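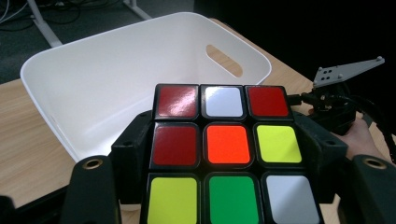
Astia finds a modest gain from filtered gripper demonstrations, and advises caution

A study released this month by Astia, the robot learning group at Keleck, looks at a claim that has been repeated a good deal lately: that robots trained on demonstrations recorded with hand-held grippers will do markedly better if the weak recordings are thrown out first. The group found a gain. It was smaller than expected, it showed up on one task only, and the authors say they would not yet spend money on the strength of it.

The method under test is called Boychuk. It gives every recording a score by comparing how the gripper moved with how it moved in other recordings of the same task. Recordings that stop, wander or double back tend to score badly, and those below a set mark are left out of training. No human watches the recordings at that stage, and the time saved is most of the method's appeal.

Astia's operators recorded 2,396 demonstrations. Boychuk kept 2,310 of them. The same learning software was then trained twice, once on everything and once on what was left after filtering, with no other setting changed between the two.

Each trained model was given 60 trials on a robot arm in the Lukness test room. The main task was to take a Rubik's cube and put it into an open bin. The model trained on the filtered set finished the task 8 more times than the one trained on the full set.
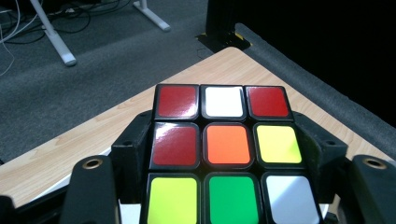 A scrambled Rubik's cube held in the jaws of a hand-held gripper.

The group is careful about what that means. Sixty trials is a usual number for this kind of work and still a small one. Training the same model again from a different random start can move the score by itself, and Astia had the computer time for one run of each. Until the runs are repeated, the difference could be the filter, or luck, or some of both.

There is also the matter of what the filter took out. When the authors went back and watched the rejected recordings, many were poor, as hoped: long pauses, missed grasps, a cube set down and picked up again. Others looked perfectly sound. A few showed the operator recovering from a bad grip, and a robot that never sees a recovery may have trouble making one. The score cannot tell a clumsy demonstration from an unusual but useful one, and the paper says so in its main text.

Two further tasks were tried. In one, the cube had to be passed from one gripper to the other before it was put down. In the other, it had to be placed in the bin with a chosen colour facing up. Neither showed a difference the authors were willing to report as a result. On the second, both models did badly enough that comparing them seemed pointless.

Colour deserves a word of its own. A scrambled cube is a popular object in this field, being cheap, square and easy for a camera to pick out. Those are good reasons to use one and poor reasons to believe that a result will carry over to a bag of onions or a folded shirt. Astia did not test soft objects, clear objects or anything heavier than the cube, and makes no claim about them.

How the recordings were made

Demonstrations were recorded at a wooden table with the operator holding a gripper in each hand. The grippers are cabled, which limits how far an operator can reach or turn before the lead begins to pull. Operators told the group that they changed how they moved to allow for this, and some of those habits are probably in the data.

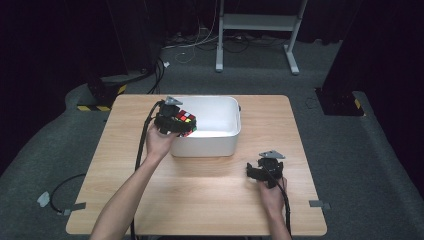
Several earlier reports of gains from filtering say little about the conditions in which their data was gathered, and this makes them hard to compare. Astia kept to one room and one layout throughout. The advantage is that the two models really were trained on like for like. The drawback is that a filter tuned on tidy, similar recordings has had an easy time of it. In a warehouse or a kitchen, where good demonstrations differ more from each other, the same score might throw out far more than it should.

The group also questions the saving in labour. Boychuk removes the need to watch every recording, but somebody has to choose the mark below which recordings are dropped. Astia tried several settings before fixing one, and checked each by looking at samples by eye. On a set of this size the hours saved were few. A much larger collection might tell a different story, and that would need to be shown.

What is being released

Keleck is making available the full set of 2,396 recordings, including those the filter rejected, with the Boychuk score for each. The scoring software and the settings used for both training runs are included. Video of all the Lukness trials will be posted too, failures among them – the authors ask readers to watch those before quoting the headline figure.

The trained models are not part of the release. They were made for this comparison and the group does not consider them good enough for any practical use.

What comes next

Astia intends to repeat both training runs from several random starts, and to add a third model trained on a set from which the same number of recordings has been removed at random. That last check was left out of the present study for lack of time and the authors describe it as the most serious gap in the work. If random removal does as well as Boychuk, there is little left to explain.

The group would be glad to hear from laboratories able to run the filter on data collected elsewhere, with other grippers and other objects. Results that go against the present finding are as welcome as those that support it.

About Astia

Astia is the robot learning group at Keleck. It studies how robots can be taught from human demonstrations, and how such methods ought to be tested. The Lukness test room is used for all of the group's arm trials.

Requests for the paper, the recordings or an interview with the authors should be sent to the Keleck press office.

Ends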